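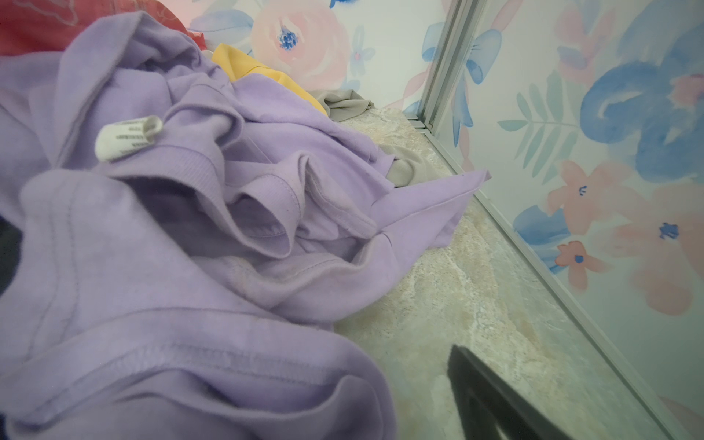
Comden Clothes Share - progress report, September

Hello again from Comden! I promised I'd get this one to you before the hall bookings went mad, and I've nearly managed it.

The big news is that the winter swap went ahead and it was a beauty. We had 165 people through the door, plenty of them families we hadn't seen before, and the kids' racks were stripped by 10:30. Next time I'll hold back a box of the bigger school sizes for the afternoon crowd (a few mums who came after lunch missed out and were very nice about it, but still).

Your grant has mostly gone where we said it would. Of the $3000, the largest share paid for the second-hand racks from Bilyk and the hall hire. The racks are heavier than I'd like and one has a wheel with a mind of its own, but they hold winter coats without sagging, and the old ones never did. I've still got $200 put aside for mending supplies - thread, elastic, zips, a decent pair of scissors. Receipts are in the folder I sent through last time, and I'll add the last hall invoice when Ultus finally posts it.

The mending table has been a slower burn. We've run seven sessions and the early ones were pretty quiet. Moving to 4 pm helped a lot, as people now wander in after school pick-up with a bag of things that need a button or a hem. The Zurnus Street library has offered us their back room for next term at no charge, which I said yes to before they'd finished the sentence!

Sorting is where we're behind. Donations come in faster than we can wash and fold them, and the storage cupboard is full to the door. I'd like to stop taking adult clothes for a month and catch up, unless you can see a problem with that. We also get a lot of stuff too worn to pass on, and I'm still looking for a rag recycler who'll pick up from out here. Two have said no because of the distance.

Next up is the spring swap, then a labelling day for school jumpers. Could you let me know whether the unspent mending money can roll over into next term? I'd like to order the elastic before the price goes up again.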